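To: kirum-users
Date: 15 September 2026
Subject: Re: [kirum-users] drawer approach fails when handle is low on the front

> We've moved to the Bondov planner branch and our drawer-open
> success has dropped. The pre-grasp pose comes back valid, the
> Cartesian segment to the handle starts, and then the controller
> aborts with PATH_TOLERANCE_VIOLATED a few centimetres out.
> Same cabinet, same calibration, same tolerances as before the
> move. The old planner didn't do this. Has anyone else seen it,
> and is there a setting we've missed?

Yes, we see it too, and I don't think it's a tolerance problem. Please don't widen path_tolerance to get past it. We tried that in March and spent a long time chasing contacts that the controller should have stopped.

What changed on the Bondov branch is the order of two steps. The old code solved IK for the grasp pose first and worked back along the approach vector to get the pre-grasp. The new code solves the pre-grasp first and interpolates forward. For a handle at mid-height it makes no difference. For a bar mounted low on the drawer front, the forward interpolation can land in a different elbow configuration from the one the grasp pose wants, and the wrist has to flip in the last part of the segment. The joint velocity limit clips the flip, the tracking error grows, and the controller aborts. It's doing its job.

You can confirm it from the log. Set planner.debug_ik to 1 and look at the seed index for the first and last waypoints. If they differ, it's this.

We ran 80 trials on one object with the drawer closed at the start of each. With the stock branch, 21 aborted, all of them with a seed mismatch. With the approach solved backwards from the grasp, 5 aborted, and in those the seeds agreed, so they're a separate fault that I'll get to below.

The patch is on the macritchie-ik branch of our fork. It adds one parameter:

approach.solve_order: backward

The default is still forward so nobody's existing configs change behaviour. It needs the grasp pose to be reachable before it will attempt a pre-grasp, so you'll get an earlier failure and a clearer message when the object is too far back. 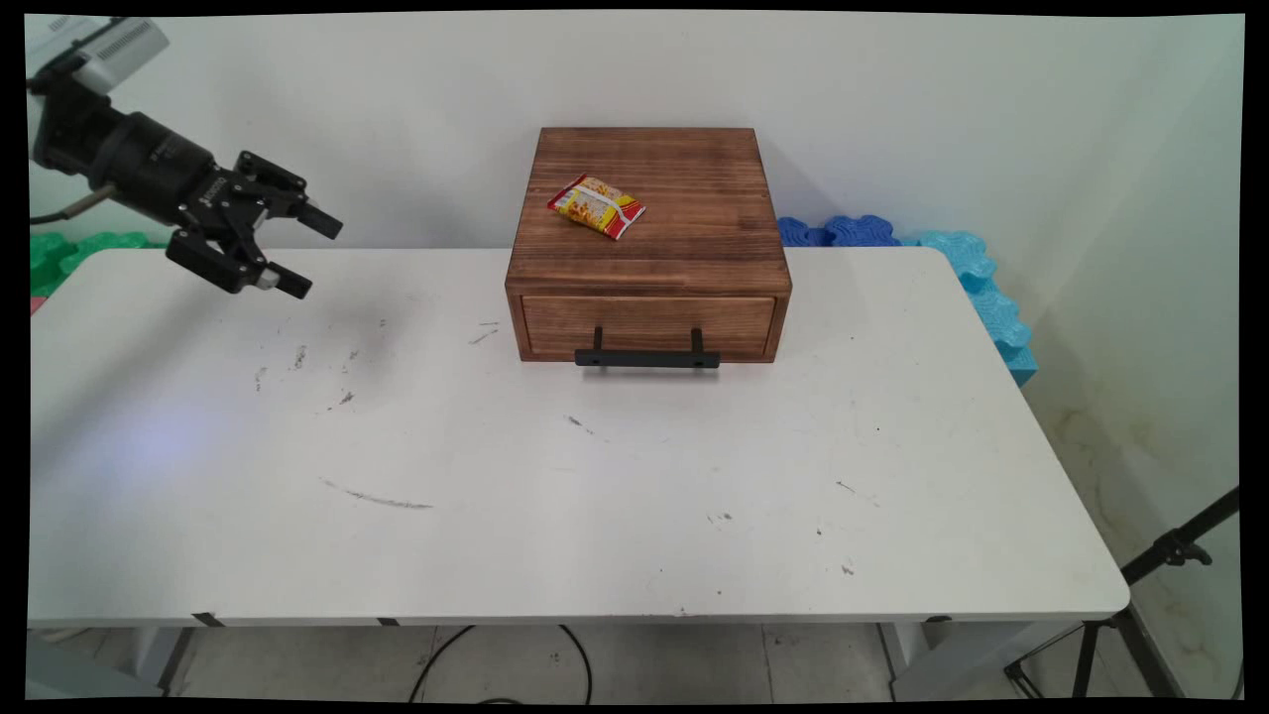
On the remaining five: these come from perception. Livuler fits the handle as a cylinder from the segmented points, and with a black bar the depth returns are sparse enough that the fit picks up the shadow edge on the table as part of the handle. The axis then tilts a couple of degrees and drops toward the tabletop. A dark drawer front makes it worse because there's less contrast for the mask to hold on to. Cropping everything below the table plane plus a margin helps, but if the bar sits low you can't use much of a margin before you start cutting off real points.

Two other things to check while you're in there:

The collision model for anything on top of the furniture. By default Kirum merges small items into the parent box and grows its bounding volume upward. That's harmless for the grasp, but it removes perfectly good retreat paths over the lid. Set scene.merge_small to false.

The octomap resolution. If yours is coarser than the gap between the bar and the drawer front, the gap is filled and the fingers are never allowed in. The planner reports this as "no valid grasp", with the handle labelled correctly, so it's easy to blame the wrong module.

I haven't tested any of this with the drawer partly open. The pull segment uses the same interpolator, so I'd expect the same fault there - job 101 in our queue covers it, and I'll post the seed logs when it has run.

If you can send your debug_ik output for one good run and one aborted one, I'll compare them with ours before I put the patch up for merging.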